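Open Day at the Dolitz Door Works, Trinthorpe
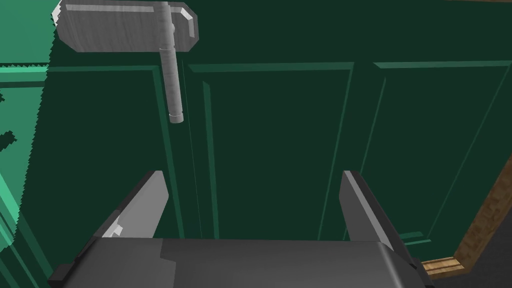

Dark green paneled door with a gray metal lever handle (computer rendering).

I have been pricing front doors since spring, and by October I had reached the stage where a free factory tour with coffee sounded like a good use of a morning. Dolitz opens its Trinthorpe plant to the public once a year. The flyer promised "the truth about wood doors." I went with a notebook and low expectations and came home with a full notebook.

You park in a gravel lot behind the old feed store and walk over. There was a line at 9:30 and they let us in at 9:50, in groups, with paper wristbands in different colors. I was in the yellow group. We had to sit through a film first. It has a creek in it, a lot of sunlight, and a grandfather's hands, and it runs long. No one in it says what the doors cost or how long they last, two things I would have sat through a longer film for.

The tour proper starts in the lumber shed, and I will say right away that the shed was the best part. It smelled wonderful. The boards are stacked on thin sticks so air can get between them, and our guide, Telma Carrasco, let people pick up offcuts and compare the weight of fir and oak. She has worked on the floor and it showed. When a man asked whether a solid wood door will warp, she said yes, some, and that anyone who tells you otherwise is selling you one. I wrote that down word for word. The young man from the sales side who was walking along with us looked at his shoes.

He recovered in the next room. There he told us that the company makes 3,000 doors a year and that "every one is made by hand." We were standing next to a machine the length of a school bus that was cutting the joints. I don't object to the machine. It cuts a cleaner joint than I could, and I would rather pay for that than for romance. What I object to is the sentence. I asked which steps were done by hand, and the answer was sanding, hanging the glass, fitting the panels, and "a final hands-on inspection." Sanding and fitting are real work and I'd be happy to hear them praised as such. An inspection with hands is an inspection.

Panels, since people keep asking me about them. In a traditional paneled door the panels are not glued to the frame around them. They sit in a groove and can move a little as the weather changes. Carrasco showed us one half assembled and wiggled the panel. This is also why you see a thin line of bare wood at the edge of a painted panel in a dry winter. If you paint the panel before it goes in, you don't get the line. Dolitz does paint first on its factory-finished doors, and does not on the ones it ships primed, so if you plan to paint your own, ask for loose panels or plan on touching up every February. The brochure does not mention it.

The paint room we saw through a window. Dark colors are what everybody wants now, greens and near-blacks, and a dark door facing south takes a beating from the sun. I asked how the warranty handles that. The sales fellow said the warranty was "very comprehensive." It is a four-page document and I read it in the coffee line. Dark finishes on a south or west wall are covered for one year unless you have an overhang at least half as deep as the door is tall. My house has a concrete step and no overhang at all. I don't think the clause is unreasonable, but they had a whole wall of dark samples and the clause is on page four.

Then hardware. Dolitz doesn't make its own and buys handles and locks from a firm called Insaurralde, whose display took up a side room. I spent more time in there than in the rest of the building. A few notes for anyone shopping:

Levers are easier than knobs with groceries, with arthritis, and with gloves on. They are also easier for dogs. Ours learned in a weekend.

A long backplate covers a lot of sins on an old door, such as the holes from the last three locks. On a new door it is decoration. Fine if you like it.

"Brushed" finishes hide fingerprints well. Some of the samples were solid metal with a brushed surface and some had a coating that copies the look, and both had the same word on the tag. Pick them up. The difference in weight is plain enough.

The spring in a cheap lever goes before anything else does. Work it up and down a few dozen times in the showroom and ignore the stares.

The lever set I liked best was $325. The woman at the counter said it would "last for generations," and I asked how long they had been making that model, and she went to look it up and came back with six years. She was very nice about it. I may still buy it.

Now the price of the door. A plain four-panel exterior door, primed, no glass, no hardware, came to $3,416 on the quote they printed for me. Delivery to my zip code added $504. Installation is extra and they don't do it themselves; they hand you a list of approved installers, and using anybody else shortens the warranty by half. There was an open day discount, five percent, good only if you signed before leaving. I dislike that sort of thing. A purchase this size should survive a night's sleep, and I told them so, and was given a tote bag.

Is the door worth it? I don't know. The joints were good. The wood was good. The demonstration where they hung a weight from a door's edge to show it wouldn't sag lasted as long as it took to clap, which tells you little about ten winters. They had another door on a stand next to it labeled "typical competitor," with no maker's name on it, and that one sagged nicely. I looked at the hinges. The competitor's were fixed with short screws. Put short screws on the Dolitz door and I suspect we'd have seen something similar. I said this to the man beside me and he moved to the purple group.

For comparison I had an older quote from Stover, a smaller shop two towns over, for a door of the same size. It was lower, with a longer wait. Stover doesn't hold an open day or own a film. You go into the office and there is a dog and a space heater. I plan to go back there with my list of questions from this tour, mainly about panel paint and screw length, before I commit to anybody.

Practical stuff. The tour takes an hour and a half. Wear closed shoes or they won't let you past the shed. The coffee was decent and the donuts were gone by eleven. There is a bathroom near the showroom and none near the line. Kids get a small block of wood and a piece of sandpaper, and the ones I saw were quite happy with that. The offcut bin by the exit is free and you can fill your tote bag. I took oak.

Recent posts
Storm doors: do you need one?
Three weeks with a sticky deadbolt
What "solid core" means and what it doesn't
Reading a window quote line by line
The Trinthorpe home show, or how I got nine tape measures
Weatherstripping an old frame, part 2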